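Petition count mismatch, Pletcombe service families – troubleshooting log

Mar 5, 2019 – Ayana Ejigu
Last updated: 16:52
Reading time: 4 min

Status: open, workaround in place
Affects: public counter, council export, thank-you emails

Problem as reported. Counter on the petition page says 2,611. File we sent to the council has 2,010 rows. Same petition (the one asking for the rent rise on forces housing at Pletcombe to be put to a full council vote), same morning. Two people have already emailed to ask if we're making names up. One of them copied in the local paper.

Need this sorted before the papers go out for the meeting. Council clerk has been decent about it but won't hold the agenda.

09:10. Logged in to Kement, refreshed, counter unchanged. Cleared cache, tried other browser, same. So not my end.

09:25. Ran export again, all fields. 2,010 again. At least it's the same wrong number twice.

09:40. Checked date range on the export. Set to "all". Changed to "custom" with a start date back in December when we launched, no difference. Put it back.

10:05. Rang Kement support. On hold ages, then told the counter and the export "use different rules". Asked what rules. He didn't know, would find out. Ticket raised their side, normal priority. Asked for high. Got normal.

10:30. Found a help page myself. Counter goes up on every click of Sign. Export leaves out anyone who (a) hasn't clicked the link in the confirm email, (b) has no valid postcode, (c) looks like a duplicate. None of that is mentioned on the set-up screen. Woudl have been nice to know.

10:50. Turned on "show excluded" – it's hidden under Advanced. 369 come up as postcode not recognised. Scrolled through. Loads of them start BF. Those are British Forces Post Office addresses!! Families posted abroad, the very people the petition is about, and the form has been binning them.

11:15. Tested it. Signed under my own name with a BF postcode. Page said thank you, counter went up, name never reached the export. No error, no warning. Deleted the test after.

11:30. Told Kement. Reply by email: postcode list only covers "standard residential", BFPO is on the wish list. Wrote back that it's not a wish, it's people's signatures. Waiting.

11:45. Next job the unconfirmed ones. Those go through Jestach, which sends the confirm email. Jestach log shows a lot of them sent, never opened. Most to work addresses on the base. Guessing the filter there eats anything with a link in it.

12:20. Resent to one address on the base with a contact standing by. Nothing in inbox. Nothing in junk either. Resent as plain text with the link typed out in full, came through in a minute or so. 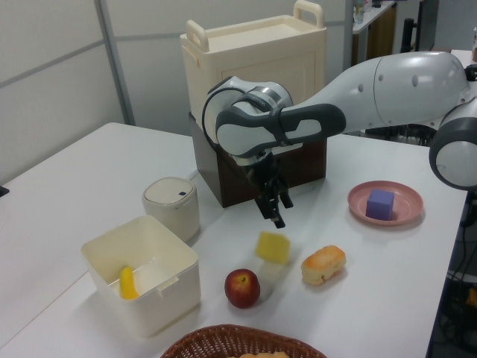 Etenesh Tefera: can I just say please don't put the BF names back by hand and call it done. If the council finds we've edited the list they can throw the whole lot out, it's in their petition rules. Also is it right that a BF address counts as living in the borough? Someone on the Woldemariam ward page is saying it doesn't and I'd rather know before the meeting than during it.

13:05. Fair point, re editing. Not touching the main file. Will send the BF ones as a seperate list, marked as what they are, with the raw export alongside so anyone can check.

13:30. Rang the clerk re BF addresses. Rule says live, work or study in the borough, OR be on the electoral roll there. Service voters abroad can be registered at a Pletcombe address, so those count. Not all will be registered. Clerk will check the list against the roll, we don't have to. Asked for that in writing. She's sent it.

14:10. Jestach template switched to plain text. Resent to everyone unconfirmed. Confirmations coming in slowly. Not chasing more than once, people have a right to change their mind.

14:35. Duplicates. Some are real duplicates (same name, same email, pressed Sign again). Others are couples sharing one email address. Kement keeps the first and drops the second. So a wife signs, husband signs, he's gone. No setting for this that I can find. Added to the ticket.

15:20. Counter taken off the public page for now. Replaced with a line saying the total is being checked with the council. Etenesh wanted it left up with a note, I think a wrong number with a note is still a wrong number. We can argue later.

15:45. Reply sent to both people who complained, and the paper. Kept it short: counter counts clicks, council counts confirmed names, we should have spotted it, corrected total to follow. No mention of Kement by name.

16:30. Kement back. Priority now high. BFPO prefixes "may" be added by hand to our account tonight, they'll confirm. No fix for shared emails.

Still to do
– check BF postcode on live form once Kement confirm
– fresh export first thing, save a dated copy, don't overwrite today's
– separate BF list to clerk
– ask Kement what happens to the 369 if the rule changes, do they go in automaticaly or do people need to sign again
– paper form for shared-email couples, Etenesh has the council's template
– counter back on only when it matches the export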